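4.3 Enregistrement des démonstrations à deux bras (tâche « tri des bouteilles »)

Cette section suppose que le calibrage de la section 4.2 est terminé et que le logiciel Gesto est ouvert sur le poste opérateur.

1. Placez le bac vers le fond du plan de travail, l'ouverture vers le haut.
2. Posez 2 bouteilles en plastique devant le bac. Changez leur orientation à chaque épisode.
3. Mettez les 2 bras en position de repos, puis appuyez sur Départ.
4. Saisissez une bouteille avec le bras droit. Le bras gauche reste près du bord du bac.

Attention : le câble de chaque poignet doit garder assez de longueur pour suivre l'avant-bras. Un câble tendu fausse la mesure d'effort.
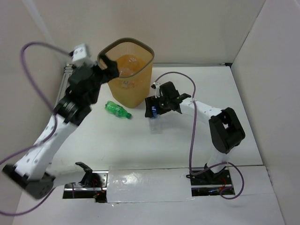
5. Terminez l'épisode seulement quand les deux pinces sont ouvertes et immobiles.
6. Donnez une note à l'épisode : réussi, partiel ou à rejeter.

Remarque : les bouteilles transparentes sur fond blanc sont difficiles pour le modèle Dravo. Dans notre jeu de 3 216 épisodes, Elvia Xolalpa a relu à la main 127 saisies manquées et la plupart concernaient ce type d'objet. Nous conseillons donc de ne pas supprimer les épisodes partiels - ils servent à l'apprentissage de la reprise après échec.

Attention : ne mettez jamais la main dans l'enceinte pendant que les moteurs sont sous tension.

7. Exportez la série avant de quitter le poste. Pour le format des fichiers, voir la section 4.5, rédigée par Macario Ocampo.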